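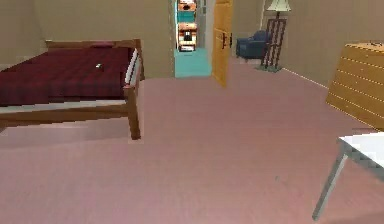
The bedroom in the Gernden house, with the door to the next room standing open.

Teaching a Simulated Robot Household Chores by Remote Control

I love this part of robotics. You sit down with a pair of hand controllers, you pick something up off a bed or a shelf, and the robot learns from watching what your hands did. No code for the motion itself, no planning math, just you doing the chore a bunch of times until there is enough for a policy to chew on.

This page covers how I record chores in Gernden, the furnished house I use for all my practice tasks. I drive the robot with Tian, which is a small teleoperation program, and save everything through Rasosier. If you use other tools the buttons will be different but the habits carry over just fine.

What you need

A computer that can run the house smoothly while recording. Close your browser, really, it helps a lot.
Two hand controllers, or one if your robot has a single arm.
A chair you can turn around in.
Enough disk space. My last set came to 582 saved runs and I had to clear out an old drive halfway through.

Step 1. Pick a chore with a clear ending

Start with something you can say in one short sentence. "Pick up the small thing on the bed and put it on the dresser" is a great first chore. "Tidy the bedroom" is not, at least for now, because you will finish it a different way every time and never be sure when to press stop.

Write the sentence down and keep it next to your keyboard. I type mine into the notes field in Rasosier before I record anything, and it gets saved with every run.

Step 2. Walk the route first

Before you record, drive the base through the whole path with the arms tucked in. In the bedroom there is a wide stretch of pink carpet between the bed and the dresser, so it feels easy, and then you go for the doorway and find out how much room an open door takes up! Try the turn a few times. The corner of the white table is another spot to learn early, along with the floor lamp if your path goes anywhere near the armchair.

Set the base speed low. Tian starts at a setting that is fun for exploring and much too quick for recording. I drop mine to 2 and leave it there.

Step 3. Set your hands before you press record

Hold the controllers in a relaxed position, elbows close to your sides, and then line up the robot's arms to match. If you start with your arms stretched out you will run out of reach in the middle of a grab, and the little shuffle you do to fix it ends up in the data.

Check these before each session:

Left controller moves the left arm (I have gotten this backwards more than once).
Grippers open and close all the way.
The view from the head camera is level.
The reset button puts every object back.

Step 4. Do the chore slowly, with small pauses

Press record and wait one breath. Drive to the bed. Stop the base completely before you move an arm. Reach over the blanket from above, come straight down on the object, close the gripper, pause again, then lift.

Those pauses make a big difference. They give the policy a clean moment where one part of the job is done and the next one hasn't begun. Don't make them long, though. If you sit still for several seconds, the robot will happily learn to sit still too, and you'll be staring at a frozen arm wondering what broke.

A pale object on a dark red blanket is nice and easy to spot, so the bedroom is where I'd do all of your early runs. Soft bedding also hides some height, so use the wrist view on the way down if you have one.

Step 5. Move to the bathroom for tools with handles

Once grabbing from above feels natural, go find something long. The cleaning tool beside the pedestal sink is my favorite practice object in the whole house. It leans at an angle with its white head on the floor, so you have to turn your wrist to match the handle before you close on it. Grip it around the middle at first. Up near the top it wants to swing, and close to the head you end up with the gripper almost on the floor.

Come at it from the open side, away from the sink, and lift a little before you pull it toward you. If the sink base gets bumped, stop and reset.

After that, try the bottle on the toilet tank. It is yellow, it has a narrow neck, and there are other small things sharing the lid with it, so your approach has to be tidy. I rushed this one for a whole evening before I slowed down and started getting good runs.

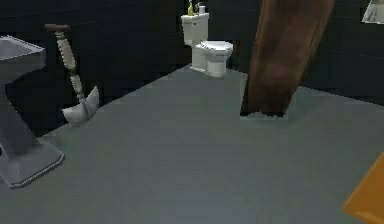 Step 6. Sort your runs the same day

Go back through everything while you still remember it. Rasosier lets you play runs at high speed and tag them with one key. I use these tags:

keep: finished the chore, no bumps
fix: good run with a messy start or end that can be trimmed
recovery: missed the grab, backed off, got it on the second try
drop: everything else

Hang on to the recovery runs! A robot that has only ever seen perfect grabs has no idea what to do after a miss. From the bathroom chores I kept 133 of them, and I would gladly record more.

Step 7. Train, watch, and go back for more

Start your first training job early, even with a small set. Then watch the robot try the chore and write down where it gets stuck. Mine kept stopping short of the bed, so I recorded a batch of runs that started from odd places in the room: over by the armchair, close to the dresser, right in the doorway. Put your next hour of recording wherever the trouble is.

If something goes wrong

Arm jitters while you hold still: turn on smoothing in Tian, one notch at a time.
Object slips out during the lift: close the gripper fully and wait a beat before going up.
Base drifts: recalibrate the thumbstick.
Recording has no sound: that's normal, Rasosier doesn't save any.

Next I'm working on the Nosport kitchen, which has drawers, and drawers need both hands.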